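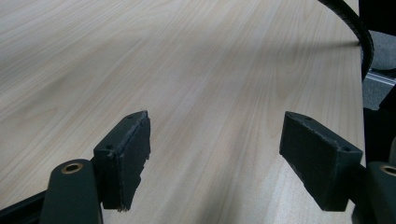 Can a set of panniers go on a bike that has no rack at all?

Most of the time they can, as long as the bag hangs from a frame that clamps to the seatpost and has a stay on each side to keep it off the wheel. The new Hollis system from Suren works this way, and it goes on sale at all Suren dealers in February.

VUKGATE – Suren, the family-run maker of bags and fittings for everyday riders and long-distance tourers, is very happy to announce the Hollis, a two-bag pannier system for bikes that were never built to carry luggage. It has been a long time coming, and everyone at the Vukgate workshop is grateful to the dealers and customers who kept asking for it, sometimes more than once a week!

The idea began with a letter from a customer who wanted to ride the coast on her late father's road bike and didn't want a single hole drilled in it. "I must have read that letter out loud to everybody in the building," said Elsie Crabtree, founder of Suren. "We had a handlebar bag for her and we had a saddlebag for her, but we didn't have anything that would carry a tent and a week of clothes, and I felt bad about that for a good long while. So we got to work, and I'm pleased to say she has the very first pair."

The Hollis clamps to any round metal seatpost and is steadied by two slim stays that fasten at the rear axle. It is not meant for carbon seatposts, and riders with a dropper post should talk to their dealer before ordering. Both quick-release and thru-axle bikes are covered, with or without disc brakes, and the axle fittings for each come in the box. The bags lift off with one hand for a trip into the grocery store or a night at a campground, and the clamp can stay on the bike between rides.

Before settling on the final shape, Suren lent early sets to a small group of riders, among them Kenta Katayama, who took his on a 1216-mile tour over mountain roads and a good deal of gravel. "I packed the way I always pack, which my wife will tell you is badly," said Katayama. "The left bag was much heavier than the right for the first few days and the bike still went where I pointed it. I did ask for a longer strap on the lid, and they put one on."

The bag fabric comes from Zirkutel, a longtime supplier to the company, and is the same waterproof cloth used in Suren's handlebar bags. Seams are welded, and the lids roll down and buckle at the sides. Replacement buckles, stays and axle fittings will be sold separately, so a lost part doesn't have to mean a whole new set.

The Hollis will be offered in moss, slate and a cheerful brick red at a suggested price of $279 for the pair, with the clamp and stays included. The first production run is 2000 sets, and 200 of those are being held back for small independent shops that would like to start with just a few – please call early if that sounds like you.

Dealers can ask for a demonstration set through their usual Suren representative. Riders who already own a Suren bag are welcome to bring their bike by the Vukgate workshop any weekday after 10 a.m. to try the Hollis for fit, and there is generally a pot of coffee on.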